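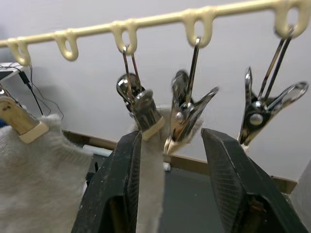
The rail I'm talking about, with the metal clips and the one clothespin on it

Search the help pages Search
5 min read

Mixed clips on a hanging drying rail: chrome ones keep letting go, is it me or the clips?

Mandla Mthembu

Hi all, long time reader, first time I've had a laundry problem worth typing out. I live in a one-bedroom with no dryer and no balcony, so everything gets dried indoors, and the small stuff goes on a hanging rail. It's a cream plastic one with loops molded along the underside, and whatever you hang from the loops is up to you. Mine came with metal clips, the chrome kind with the rounded jaws, and each one dangles from its loop on a doubled-over bit of wire. I like them a lot for the thin stuff. Straps, ribbons, the belt off a robe, that kind of thing. They grab a narrow strip of fabric and it hangs nice and straight.

The trouble starts with anything chunky. I've got a white fuzzy knit thing, ribbed, pretty thick, and the metal clips just will not keep hold of it. I clip it, I walk away, I come back and it's on the floor in a heap. So I stuck an ordinary wooden clothespin on the end of the rail and that's what has the knit now. It's been fine (so far!) but it bugs me a little that I'm using a clothespin off the old bag under the sink when I paid for a set that was supposed to do the job.

So, a few things I'd love some help with.

Do the metal clips wear out? I've had them since April and I feel like the springs were stronger when they were new, but I could be imagining that.

Is there a better way to clip thick knits so they don't slide out, or should I give up and use wood for those?

And does the clip leave a dent? I've noticed little pinch marks on a couple of things, and on the fuzzy stuff it flattens the pile right where the jaws were. Brushing it with my fingers helps some, but not all the way.

One more, kind of silly. The clips swing around on their wires like crazy when I'm trying to load them. You squeeze one open and the next one over comes and smacks your knuckles. Is everybody just living with that?

I don't want to buy a whole new setup if I can help it. The rail hangs off the shower rod and the bathroom fan does a decent job, so that part is sorted. It's only the clipping that's making me nuts.

Thanks in advance, and sorry for the novel.

Karim Karam

Not a novel at all, I've written worse on here about a bath mat.

I've been drying indoors for years and have been through a bunch of these rails, so here's what I know, for whatever it's worth.

On the springs: yes, they can get weaker, but a few months seems quick unless they're being stored open or pried way back every time. Before you blame the spring, look at the jaws. Rounded metal jaws are smooth, and smooth metal on fluffy yarn is a bad match. The clip closes on the fuzz and not on the actual fabric underneath, and then the weight of the water drags the whole thing down and out. A wooden clothespin has a little bite to it and it's wide enough to catch more of the knit. I'd leave the clothespin right where it is and not feel bad about it for a second. My own rail is half wood, half metal and looks like a yard sale.

If you really want to use the metal ones on thick things, try these:

Get way more water out first. I lay the knit on an old bath towel, roll the two up together like a burrito, and kneel on it. Then unroll, find a dry towel, and do it again. You would not believe how much lighter it gets. I was skipping this step for the longest time and wondering why my sweaters came out with arms down to my knees.

Use two or three clips along the top edge. One clip holding all the weight is asking a lot of one clip. If your loops are spaced close enough, spread the piece across neighboring loops so each one is only carrying part of it.

Clip at a seam or a hem. There's more fabric there and it isn't as slippery. Side seams are best on anything you'd wear, and a pinch mark there won't show anyway.

Put a scrap of cotton in the jaws. I cut up a worn-out pillowcase into little rectangles and fold one over the edge before I clip. That takes care of most of your dent problem, too. Use white scraps for white things, please. I once used a red one. We don't need to talk about it.

For dents that are already there, hold the spot over the steam from a kettle for a few seconds (hand well back, and don't get the fabric right down on the spout) and then fluff it with a soft toothbrush. Works on most of my stuff. Check the care label first if it's something you love.

About the knuckle smacking, I load from one end and work toward the other, and I only have one clip open at a time. Also, hold the wire still with your other hand right above the clip. It sounds like nothing but it calms everything down. If you're right-handed, start at the far left so the loaded clips are out of your way. The ones with something hanging on them don't swing half as much as the empty ones do.

What I would say is be careful how much you put on the shower rod. If it's the tension kind, a rail full of wet knits will bring it down, and it'll do it at two in the morning. Mine did. I thought someone was breaking in.

Guvunton

just use wooden ones for everything, way cheaper and you can get them anywhere

metal ones rust eventually btw, esp in a bathroom. mine left orange spots on a pillowcase

Avero

I'd go along with most of what Karim wrote, but I'd add something for the white fuzzy piece in particular. If it's heavy and ribbed, I wouldn't hang it by one edge at all, with any kind of clip! Ribbing stretches lengthwise when it's wet and it doesn't always come back. I ruined a really lovely cardigan that way, hung it up by the hem all proud of myself for remembering, and the thing grew about a hand's width overnight. Now I dry knits flat on a mesh rack across the tub until they're barely damp, and then I clip them up for the last bit so they're out of the way. It takes longer, and you do have to turn them over once, but they keep their shape.

The strappy, skinny things are what metal clips were made for, so keep them for that. Same for socks, bras and dishcloths.

Guvunton is right that they can rust. Check around the rivet where the two halves are joined and inside the spring, those are the spots that went first on mine. I wipe mine down with a dry rag when I take the laundry off, and if one starts to look orange I toss it or use it to close a bag of rice. You can usually buy spare clips loose, too, so you don't have to replace the whole rail, just make sure the wire hook on the new one fits through your loops before you buy a bunch. I have a drawer with a dozen that don't.

Mandla Mthembu

Wow, okay, thank you! I did the towel burrito this evening (kneeling on it was oddly satisfying) and got a shocking amount of water out. Going to look for one of those mesh racks for the knit and keep the clips for the light stuff. And I'm checking every rivet before the next white load. My shower rod is the tension kind, by the way, so Karim, now I'm going to lie there listening for it.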